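Speaker notes: Adaptive sport scheduling and classification at Umuvstead
Session slot: 2:00 p.m., main room. Keep to the timings in brackets.

Opening [2 min]
State scope first. The talk covers how the Umuvstead program assigns athletes with intellectual disabilities to competition divisions, and what changed after the February review. Medical eligibility is outside the scope. Refer those questions to the program handbook.

Define terms before the first table. "Division" means a group of athletes who compete against each other in one final. "Preliminary" means the timed or scored trial used to place them. "Spread" means the gap between the best and the weakest preliminary score in a division, as a percentage of the best.

Background [4 min]
Before the review, divisions were built from scores the coaches sent in on paper. Scores were often from the previous season. In bocce and the 50-meter walk this produced wide spreads and finals with one clear winner from the first minute.

Read the numbers slowly:
- 40 athletes entered across the four events
- 31 completed a preliminary on site
- 17 were moved to a different division as a result

Pause here. The third number is the reason for the talk. Mention that the remaining athletes were placed on submitted scores, and that their results are reported separately in the handout.

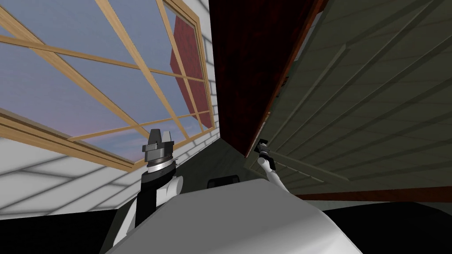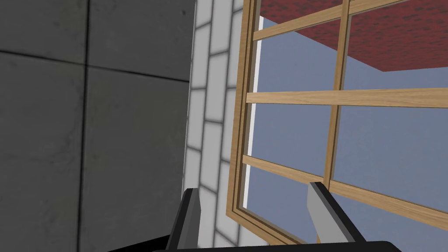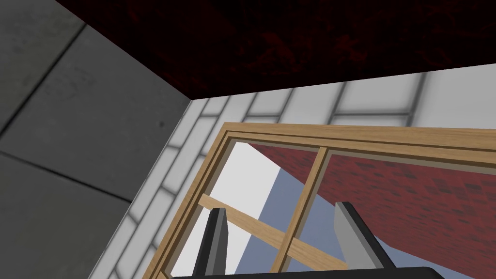 Window and wall surfaces, computer renderings.

Method [6 min]
Preliminaries run in the morning, finals after lunch. Each athlete gets two attempts and the better one counts. Divisions are then formed by age group, then by score. Minimum size is three, maximum is eight.

The Kaewsai sheet does the sorting. It is a plain spreadsheet with one row per athlete. Show the column order: ID, event, age group, attempt 1, attempt 2, best, division. Do not demo the macro live. It froze at the rehearsal.

If a division falls under three, merge with the nearest age group before merging by score. Clastano did it the other way for one season and had teenagers racing adults over fifty. Their coaches asked for the rule to be reversed.

Athletes who compete far above their preliminary score in the final are reviewed by the event lead. No automatic disqualification. Say this twice, as it was misquoted after the Griltport workshop.

Support on the day [3 min]
Call times are posted as a picture card plus a clock face. Same marshal for the preliminary and the final wherever staffing allows. A quiet area stays open until the last medal is handed out. One support person per athlete in the call area, none on the lane.

Limits [2 min]
Single site, one season, four events. Team sports not tested. Two attempts may be too few for new athletes, and the data cannot settle that.

Questions
Likely: cost of a morning session (one extra hall booking, same officials). Likely: whether families were told about the division changes (yes, in writing, before lunch). If asked about swimming, answer that pool time was not available and move on.

Handouts are on the table by the door. Large-print copies are in the blue folder.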